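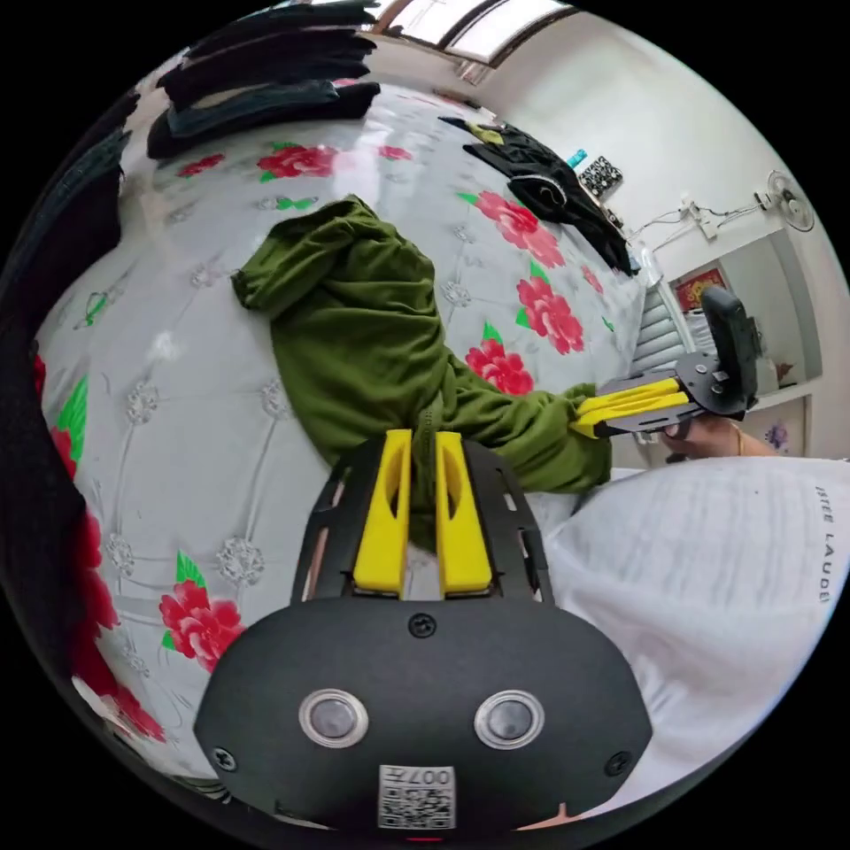 About Zeststead

Zeststead is a small cookery school above a greengrocer's, and we teach people to make the food they already like eating. Bread, soups, curries, pickles, a proper roast, the sort of pie you'd be happy to carry to a neighbour's. We opened in September with one oven and a set of borrowed chairs, and we've loved nearly every evening since!

Classes are kept to a size where everyone gets a hob and can hear the teacher. You cook the whole dish yourself from start to finish, then we all sit down and eat together (bring a tub, because there are always leftovers). 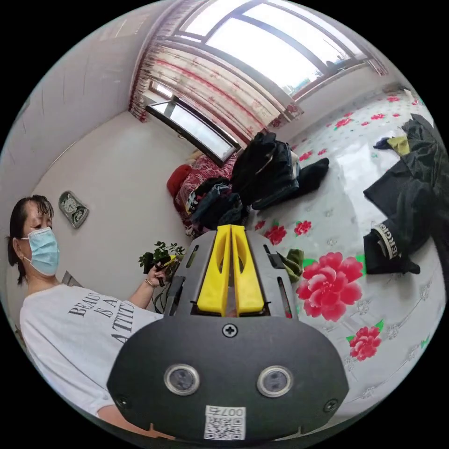

Our beginners' course runs over 4 evenings and starts with knives, onions and stock. After that you can go wherever you fancy – Keabetswe Rampersad's flatbreads fill up fastest, and Jurgita Siliņa's rye and beetroot days are a joy, even for people who swear they can't stand beetroot.

We buy our vegetables from downstairs and our flour from Botha, the mill out on the Plodar road. If something isn't good that week, we change the menu and let you know by email.
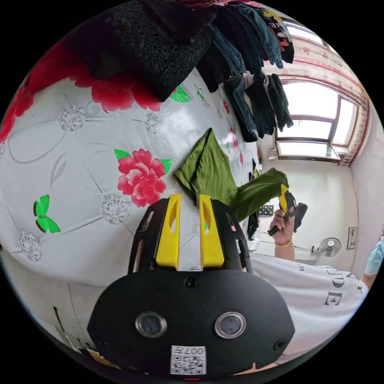 Annatjie Sithole

I started teaching in my own kitchen, with friends of friends squeezed round the table, and I still plan every class as if it were going to happen there. Come hungry, wear shoes you don't mind getting flour on, and do ask questions while you're stirring – I like a noisy room. If you have an allergy, tell us when you book and we'll sort out a version of the dish for you.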